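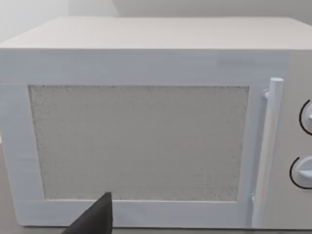
grumbleoats
Fifteen seconds on full power and then straight into the toaster. I've been reviving day-old bagels that way for years and I won't be told the oven does it better.

ulasham_pete
The oven does it better. Splash of water on the crust, 350, 9 minutes. The microwave turns the inside to steam and the steam leaves, and by the time you've found the cream cheese you're eating a hockey puck.

Posted 3395 times on this board and I still end up in the bagel thread.

tinfoil hatbox
You have to heat the whole oven for one bagel, Pete. Some of us pay the electric bill.

ulasham_pete
Then eat two bagels.

marrowfat
Can we go back to the original question, which was sourdough? Half a loaf, cut side has gone leathery, middle is still okay. I was told to wrap it in a damp paper towel and now I have a loaf that's leathery on one side and sad on the other.

grumbleoats
How damp is damp? Mine gets wrung out until it barely counts. If it drips, you've made soup.

marrowfat
It dripped.

crustywidow
Slice it and freeze it the day you buy it. I know that's no help with the loaf you have, but it'll help with the next one, and there's always a next one. For the current loaf: croutons. Olive oil, garlic salt, low oven, forget about them for a while – but set a timer, which I did not do in December.

tinfoil hatbox
The bakery on Fjeld Street told me never to freeze sourdough.

crustywidow
The bakery on Fjeld Street would like you to buy another loaf tomorrow.

ulasham_pete
I'm with the widow on freezing. I'm against her on garlic salt. Real garlic, rubbed on after.

grumbleoats
Fridge people, where are you? There's usually one by now.

moth_in_the_pantry
Hi. I keep my bread in the fridge. It doesn't get moldy and I toast it anyway.

ulasham_pete
It goes stale faster in there. We did this already, see page 2073.

moth_in_the_pantry
I read page 2073. I still keep it in the fridge.

marrowfat
Croutons are in. Timer is set.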